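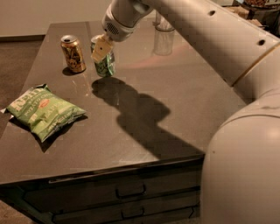 *Fig. 11. Low, dark tabletop under amber indoor lighting.*

## Setting the Warm Light on Your Brilent Lamp

Welcome back! By now your lamp should be assembled and plugged in, so this is the pleasant part, where you get to make the room feel the way you like it in the evening.

1. Press and hold the dial until the base clicks once.
2. Turn the dial slowly to the left, toward the amber mark. Take your time with this, the change is gentle and your eyes need a moment to catch up.
3. Stop at 70 percent for reading, or keep going to 31 percent if you just want a cozy glow for company.
4. Press the dial again to save.

**Note:** The lamp remembers your last setting, even after a power cut. To clear it, hold the dial down until the light blinks.

**Caution:** Let the shade cool before you touch it, and please don't drape a cloth over it, however pretty the cloth may be.

If the light flickers at the lowest setting, turn to "Dimmers and Wall Switches" before calling us.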